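The Software That Waits Before It Moves

In the Ketstead laboratory of Baudry, the first thing a visitor notices is how long the planner thinks. Graciela Urrutia, who leads the planning group, is not ashamed of this. "A fast plan for the wrong object is still wrong," she told me in May.

Her team writes the layer between perception and control. It receives a list of objects with shapes and positions, and it must decide in which order they go into a basket. A carton can be held firmly. A snack bag changes its shape under pressure, and bread is worse, so every object gets a force limit before any path is calculated. 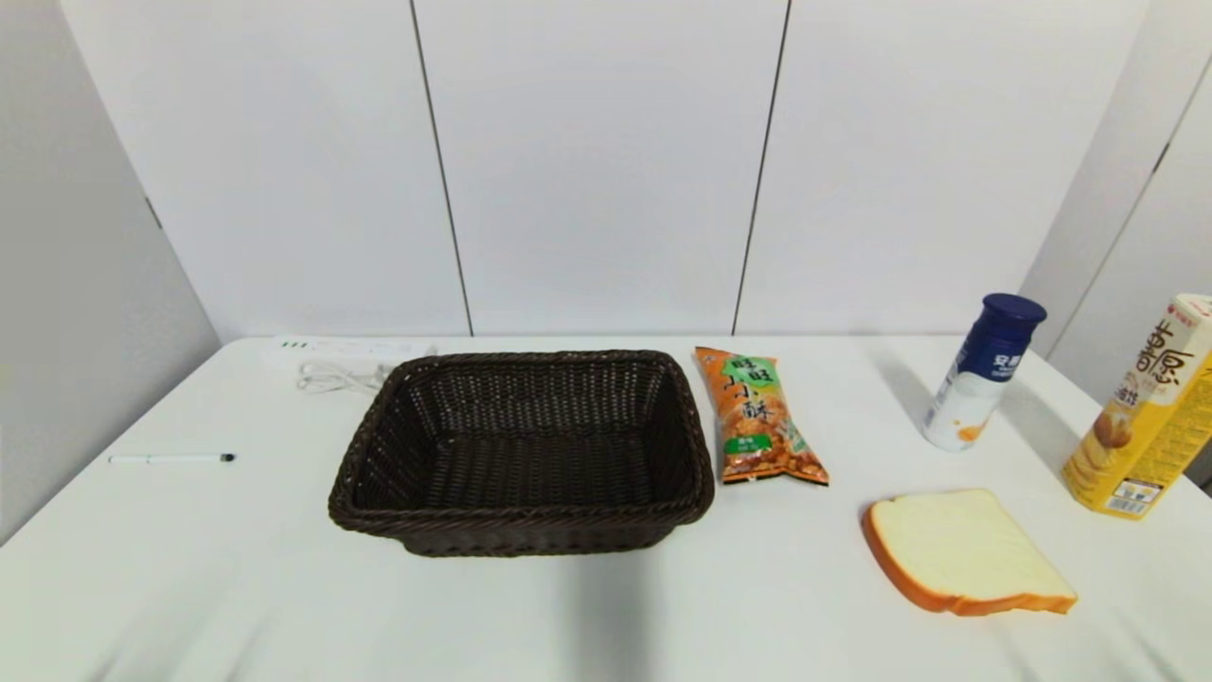 Two cameras, one map

The old version trusted a single view. On a white cloth, a slice of bread with its pale middle was often joined with the background, and only the crust was reported as an object. Rainer Engelhardt rewrote this part, and it now compares 2 views before it confirms an edge. From 1,098 test layouts, the new version read 826 without any correction by hand.

The remaining layouts are mostly a problem of cables and thin things like pens. For these the software now returns "unknown" and the planner keeps a distance from them. Engelhardt would like a better answer, but he prefers this one to a guess.

The planner needs 380 milliseconds for a new order when something on the table has been moved. Urrutia wants to reduce it before the autumn, when the code goes to Petbridge for a trial with packing stations.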